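The kettle's back on at Dusness hall
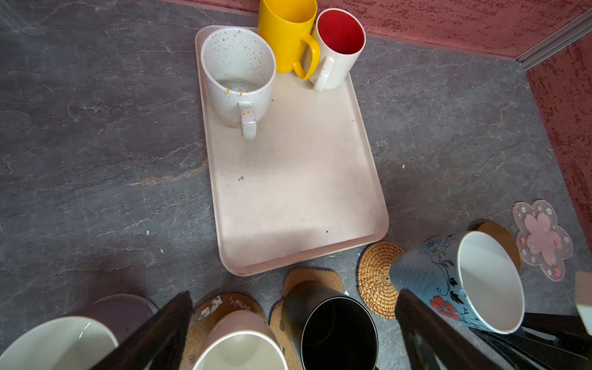 Mugs on the tray, speckled one nearest.

If you've walked past the hall at Dusness lately and wondered why the lights were on, I can tell you, because I was in there with my coat off for the first time in two winters. The Tuesday-that-was — the old drop-in, I mean, the one everyone still calls the Blether — is running again, and it's got a new boiler behind it.

I went along at half past ten, which turned out to be too late for a seat by the window. Agnes Mackay had one and wasn't giving it up. She's been coming since the hall had a coke stove and she told me the new heating is "fine, if you like your ankles warm". I do like my ankles warm, so I was happy.

For anyone who's moved here since, a bit of history. The drop-in stopped when the old boiler finally packed in, and for a while people met in each other's kitchens, which was lovely but meant you only saw the folk you'd have seen anyway. The bus from Callik used to bring a good few over for the morning and they lost out most of all. Skye Lennox kept a list of everybody's phone numbers and rang round when the weather was bad, and I don't think she's had half enough thanks for that.

The money for the boiler came in dribs and drabs. The August sale did well (the plant stall was cleaned out before I'd even found my purse), there was a sponsored walk out to the point and back, and the last £600 came from the ceilidh. You may remember the ceilidh. You may remember my Strip the Willow, in which case I'd ask you to keep it to yourself. Ross Munro, who fitted the thing, did the final day's work without charging for it and then got stuck on the wrong side of the burn when the road flooded, so he had his tea in the hall and stayed for the bingo practice.

I had a good long chat with Rhona Morrison, who's looking after the rota now. She wants it kept simple. Doors open at ten, soup goes on the hob at twelve, and everyone's out by two so the playgroup can get in. There's no charge for tea or coffee but there's a tin by the door, and the soup is £4 with bread. It was lentil when I was there. I had two bowls and paid for two bowls, before anyone writes in.

"People keep asking me what it's for," Rhona said. "It's for sitting down. If you want to do a jigsaw you can do a jigsaw."

There is, as it happens, a jigsaw. It's a harbour, mostly sky, and the sky has been beating people since before the boiler went. Somebody has sorted the blues into saucers, which I thought was a big step forward until Agnes told me they'd been sorted wrong.

The other news is the library shelf. The mobile library from Prestoten has changed its route and won't be stopping at the hall any more, only at the school end, and that's a fair old walk if your knees aren't what they were. So Trí La has set up a swap shelf in the back passage, past the coat hooks. You take a book, you leave a book, and if you've not got one to leave you take one anyway. When I looked, it was very strong on crime and very weak on everything else. Trí would love some gardening books, some large print, and anything at all for children between 7 and ten, as the little ones are well looked after and the big ones aren't. Please don't leave encyclopaedias. There are already encyclopaedias.

I asked whether the bus was going to be sorted out, as that was what everyone at my table wanted to know. The answer is that it's half sorted. The 134 does still come through from Callik in the morning and gets in at twenty to eleven, so you can be there in plenty of time for the soup. Getting home is the trouble. The next one back isn't until after three, and with the doors shut at two that's a long stand at the shelter in a northerly. Skye is putting together a list of drivers who'd be willing to run people home, and she has a few names already, but she could do with more. If you've a car and you're free in the early afternoon, have a word with her. You don't need to promise every week!

A few smaller things I wrote on the back of my hand and can still read. The side door is the one to use if you've a wheelchair or a pram, and it'll be unlocked from ten. The hall phone works again. The piano has been tuned, and Ross played it, and it's better than it was — I'll say no more about either of them. Whoever left a green umbrella with a wooden handle at the ceilidh, it's in the cupboard with the folding chairs. Milk is always wanted. Biscuits are always wanted, too, though I was told quite firmly that we've enough custard creams to see us through to spring.

They're hoping to get someone in to talk about cutting fuel bills later in the season, and after that a morning on old photographs of the village, so have a look in your drawers and under your beds. Agnes says she has one of the regatta with half the folk in it she can't put a name to, and she'd like to get that settled.

I'll be back next time for another go at the sky. To offer a lift or to help with the soup, speak to Skye or Rhona at the hall any time the doors are open, or put a note through the letterbox if they're not.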